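How to make a small flower and tea corner with a hanging basket and a slatted shelf

Last updated: February

I live in a small flat in Nunham and I do not have a balcony. For two winters I wanted a corner with flowers and my tea things together, and in the end I made one on a side table against the wall. It took one Thursday afternoon. I write here how to do it, with the mistakes included, so you can do it faster than me.

What you need

A piece of wall and a flat surface under it. The surface should be easy to wipe. Marble pattern vinyl is good and it is cheap.
Wallpaper, if your wall is plain. Choose a pattern with a white background, otherwise the corner looks dark.
A wire hanging basket with compartments. Mine has 3.
Artificial flowers in two or more colours, and a pot that fits in the basket.
A low slatted shelf with 2 tiers.
Glass jars with lids, and some small clear cups.
A cloth, a pencil, a spirit level, scissors.

Step 1. Prepare the wall

Wash the wall and let it dry until the next morning if you are going to paper it. When you hang a paper with big figures, such as butterflies or birds, first hold the strip up dry and look where the figures will fall. The basket will cover one part of the wall. I did not check this the first time and one butterfly was half hidden behind the wire, so I moved the basket to the left by 8 centimetres and filled the old hole.

Smooth the paper from the middle to the sides with a dry cloth. Do not press hard on the joins.

Step 2. Hang the basket

The basket goes high, but not so high that you cannot see into it. Measure from the table, not from the floor. Between the bottom of the basket and the top of the shelf you need space for your hand, and a little more for lifting a jar.

Mark the two points with pencil, check them with the level and only then make the holes. Artificial flowers are light, so a small hook is enough, but a ceramic pot needs a proper screw and plug. My neighbour Howard Garside lent me the drill and he also told me to put tape on the paper before drilling, so it does not tear. It was good advice.

Step 3. Arrange the flowers

Put the pot in the middle compartment first. Soft colours such as peach and cream are calm on a busy wallpaper. Then add some taller stems in a stronger colour, for example yellow, and let them rise above the edge of the basket. Artificial stems have wire inside. Bend each one a little, in different directions, or they stand like soldiers.

You do not have to fill every compartment. I tried it and it was too much.

Step 4. Place the shelf and the jars

Stand the shelf against the wall, directly under the basket. Put the jars on the lower tier, side by side, with the labels to the front. It is nicer if the contents have different colours – one reddish-brown and one pale, for instance. Leave the upper tier free while you work, and decide at the end if you want a cup or a small book there.

The small cups stand in front of the shelf, on the table surface. I use them for a little of what I want to smell or compare before I open a whole jar. Leave a space between them so you do not knock one with your sleeve. 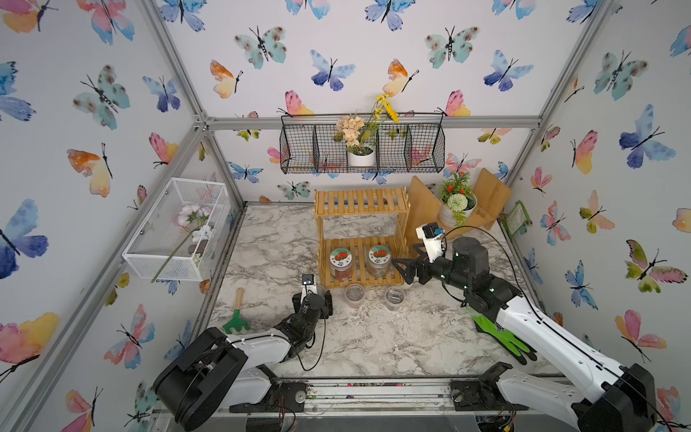
Step 5. Fill the side

An empty corner makes everything look unfinished. A wooden board stand with a potted plant on it is enough. Choose a plant with a different flower from the basket, but repeat one warm colour. Small orange flowers with green leaves go well with the yellow above. A small green packet clipped on the side wall makes a nice detail too.

Looking after it

Dust the artificial flowers every two weeks with a soft brush. Keep the jar lids closed, and wipe the surface with a damp cloth, not a wet one, near the wallpaper. If a corner of the paper lifts, use a very small drop of paste and hold it with your finger for a minute.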